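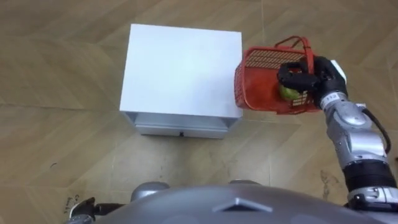
White cabinet, nothing on top. Red basket off to the right.

Room 262, Tukenport – bedroom gallery

Posted 2018-11-04, quickly, between two other things. The kitchen page went up in March, now the bedroom. Notes mostly for Mateja and Iona who are doing the next room along and want to know what we bought and what we'd skip. Small room, everything in it has to earn its place, and yes the laundry lives in here too.

Furniture first. Bed with white frame, gray sheet. White wardrobe with the gold handles, which I didn't want and now like. White cabinet out in the middle of the floor, drawer low on the front, one tiny dark handle. I wanted gold on that as well, to match, but Mizanur says leave it and he put the thing together so he gets the vote. Everything white against the wood floor. Bit plain in the morning, nice by evening with the lamp on.

The cabinet top is where it all ends up. Keys, receipts, mugs, a phone charger that fits no phone in the building. New rule as of this week: nothing sleeps on the cabinet. Goes in the drawer or goes in the basket, and the basket gets emptied before bed. We'll see. Man-lok gives it 8 days.

Basket is plastic, red, holes all over the sides. Got it at the Solasen place by the bus station when we were supposed to be buying hooks. Still no hooks. I'd buy the basket again tomorow though. Light, wipes clean, you can see what's in it without tipping everything out on the bed, and you can spot it from the door. Iona wants a gray one to go with the sheet. Iona will lose a gray one.

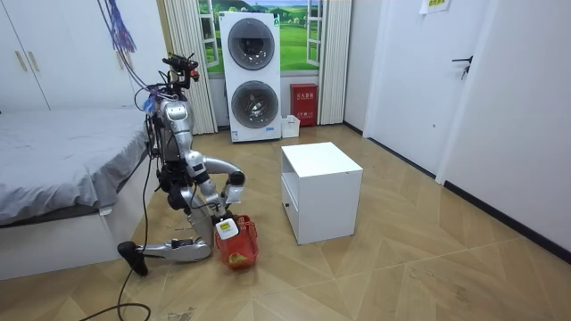 Order we do the room in, for Mateja who asked twice. Bed first, sheet pulled straight. Then the floor, basket in one hand, anything lying about goes in and no deciding yet. Then the cabinet. Then carry the basket round and put things away – wardrobe, drawer, washer, bin. Deciding comes last. If you decide as you go you end up sat on the bed reading an old letter and it's lunch time.

Socks straight to the washer. Books are Inês's problem, she has a shelf in the hall. Anything with no owner stays in the basket until somebody shouts for it. Record so far is one glove, from March.

Washer and dryer stacked at the back by the window, round doors, one over the other. Didn't love the idea of them in a bedroom. But the bathroom door wouldn't open past them and there's nowhere else with the floor space, so. We run it in the afternoon and shut the door. You do get used to the hum. Leave room to kneel in front of it, Mateja, measure that before you order anything! We had to shove the bed over after delivery and it was not a fun hour.

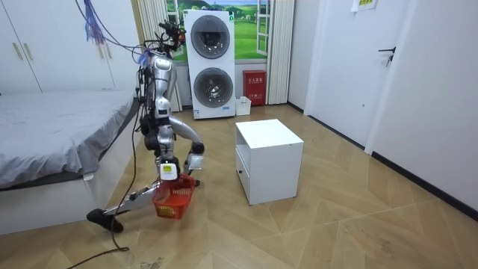

Basket by the bed, washer-dryer behind, green hills and blue sky at the back. White curtain on each side.

The green at the back was Inês's idea and it does the most for the room of anything we did. Without it you're lying in bed looking at laundry machines. With it you're lying in bed looking at hills and laundry machines. The curtains we keep pushed over to the two sides, they're just a plain white stripe, came from Doucet with the sheet. Doucet sheets are fine by the way. A bit short at the foot for my taste but they wash well, and gray forgives a lot.

Wardrobe inside is not getting a picture. Maybe next time. Needs a second rail and somewhere for bags, Man-lok has a plan on the back of an envelope.

Floor then. Zigzag pattern, light tan, warmer than the samples made it look. Shows dust. Shows scuffs worse, specially the gray ones near the cabinet. It has pen marks on it too, actual handwriting in one spot, and I've had two goes at reading it and can't swear to either word. 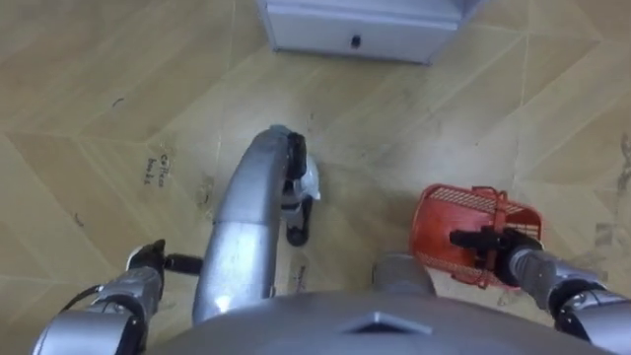
For scuffs we've tried a dry cloth, a damp cloth, the white foam block thing, and Mizanur's tennis ball on a stick. Foam block so far, gently, going along the grain. Do a test patch under the bed first. Dust is easier – dry mop on the way out the door, every day, takes less time than arguing over whose turn it is. Felt pads for under the cabinet are on the list. So are the hooks.

Still to do in here: hooks, rail, felt pads, a rug if we can agree on one (we can't). Mateja, your tape measure is in our drawer, come and get it. Vosatport flat is next, living room probably, once Iona has finished painting and lets people in with shoes on.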